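Batden kitchen and store – monthly walk-round, 8/25/25
Checked by Isla Pringle

I did this one after the lunch club had gone home, so if your mug was moved, it was me. Comments as I went along.

Fire blanket – on its hook, tabs hanging down. OK.
Back door – opens, but you've got to lift it a bit. Needs the hinge seeing to before it gets damp again.
Fridge – 2 degrees on the dial, fine. There was a tub of something with no date on it. Binned, sorry!
Hand wash sink – soap yes, paper towels no. I've put a new pack out.
Trailing leads – one, from the urn. Same as July. Please, please use the socket by the hatch.

Dry goods and display corner – passed with comments. I like the whiteboard on its little easel and it stands up well enough, but it was blank, and that's where the allergens are meant to go. The big yellow bag of Seamild oatmeal was standing in front of it, and oats need to go on the allergen list every time. There's a dark blue book leaning on the bottom of the board as well – can it live on the shelf? And a few specks on the white top, so a wipe down please.

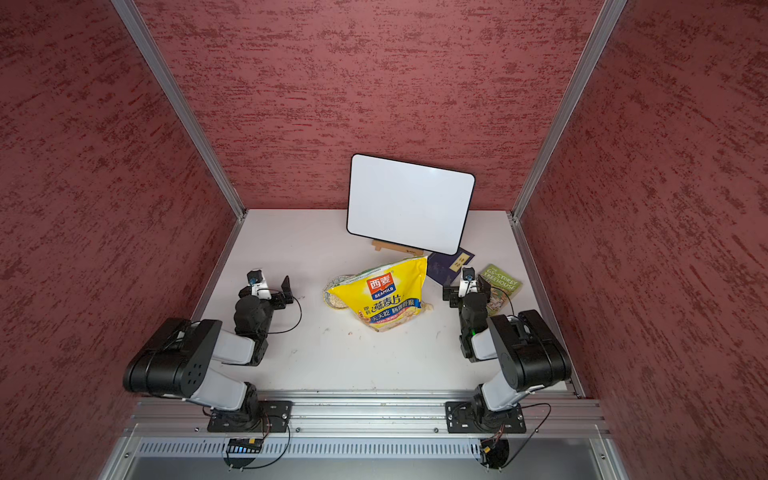 Magnus Chisholm reckons we should stop keeping oats in their bags altogether and tip them into a lidded tub, with the use-by date cut out and taped on the side. He's had moths at Pollock and lost the lot, flour as well. I'm all for it, only the tub has to be a clean one and the cooking instructions need saving too.

Shelving – bottom one wobbles if you lean on it (I leaned on it). Heavy tins down low until it's fixed.
Step stool – rubber feet all there. OK.
First aid box – short of blue plasters, 9 left. Davina is ordering a box of 100.
Probe wipes – plenty.

Still to do: hinge, shelf, allergens on the board. I'll look again next month.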